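Home Features Standards Workplace Archive Subscribe

Setting the Table for Shared Work

Rules for robots were written, for the most part, with factories in mind. They assume a fenced cell, a trained operator and a part that is the same shape every time. Few of those assumptions hold in a break room, a school kitchen or a community hall, and in the past several years the people who write workplace codes have had to decide what should take their place.

One of the more complete answers comes from Baltarberg, where the Valo Institute has published its code of practice for robot arms used around food, dishes and shared tables. The code applies to machines that handle packaged snacks, cups, plates and similar light goods in rooms where people also eat or meet. It does not cover cooking, cutting or the handling of open food, which remain under separate rules.

The document is short by the standards of the field. It has 4 parts, dealing in turn with the room, the objects, the motion of the arm and the keeping of records. Its drafters reviewed 772 written comments before the final text was approved in August, and the published version shows the effect of that review. Several clauses that had been drafted as fixed requirements are now stated as duties of the site operator, who must set a limit, write it down and be able to explain it.

The room comes first

The opening part of the code concerns furniture and floor space. The drafters took the view that most trouble at a shared table begins before the arm has moved at all. A chair is left where a person might sit down without notice. A cabinet door opens into the path of the elbow. A cable crosses the walkway to the refrigerator.

Under the code, every site must mark out a working area and a larger area around it, called the approach area. Chairs may remain in the approach area during a task, but they must be unoccupied, and their positions must be noted on the site plan. Glass doors within reach of the arm are to be kept closed. Appliances such as refrigerators may stand within the approach area only if staff have another route to them or have agreed not to use them while the arm is powered.

This last point drew a good deal of comment. Smaller sites objected that they had only one kitchen and could not keep people from their lunches. The final wording allows a site to post hours of use instead. At the Esteban center, which adopted the code in draft form, the arm may be powered until 11:30 in the morning and again after 2:00 in the afternoon. Staff there report that the posted hours were accepted more readily than the floor markings, which had to be redone after the first type of tape lifted the floor finish.

Light goods, clear limits

The second part deals with objects. It sorts common tableware and packaged goods into classes according to how they behave when gripped, bumped or dropped. Rigid items with a flat base, such as full cans, form one class. Light hollow items, such as plastic cups, form another, on the ground that they tip easily and roll after they fall. Plates are treated as receiving surfaces. Soft wrappers have a class of their own and the longest set of notes.

A snack bag presents a particular problem. Its outer shape changes as the fingers close, and the firm part of the contents may shift away from the grip. The code therefore directs operators to set the gripping force for the weakest wrapper in use and to release each bag at a low height above the plate. It also asks that tall or unsteady items be placed away from the line of travel where the table allows.

Items not needed for the task may stay on the table, provided that they belong to a listed class. The drafters considered a rule requiring a cleared table and decided against it. Their explanatory note states that a cleared table is seldom found in daily use, and that a machine approved only under such conditions would soon be used outside its approval.
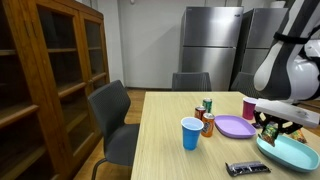 Motion and supervision

The third part sets out how an arm may move when people are in the building. Speed limits are left to the site, subject to a written assessment. The duty to supervise is firm. During any task in which objects are picked up or set down, 2 trained persons must be assigned, one to oversee the arm and one to watch the room. Neither may take on the duties of the other during a task. The stop control must be within reach of the person overseeing the arm at all times.

Plultia, a regional supplier of service machines, asked for an exemption for arms with built-in contact sensing. The request was declined. The institute replied that contact sensing responds to an event already under way, while the watcher is there to notice a person coming through the door. It agreed to look at the question again when the code is next revised.

The code also addresses dropped items. An object that falls on the table may be recovered by the arm. An object that falls on the floor must be picked up by hand with the arm stopped, and packaged food recovered from the floor is not to be served.

Records that can be read

The final part concerns paperwork, and it is here that the Valo text departs most plainly from older models. Each site must keep a daily sheet listing the object classes in use, the names of those supervising, any stops and the reason for each. The sheet may not exceed 2 pages. It is to be written in everyday words and kept in the room where the arm is used, so that anyone who shares the space may read it.

Sites in Baltarberg have until the end of their current permit to comply. Those applying for a new permit must submit a site plan, a completed object list and one sample daily sheet with the application. Blank forms are available from the institute's front office and may be copied without charge.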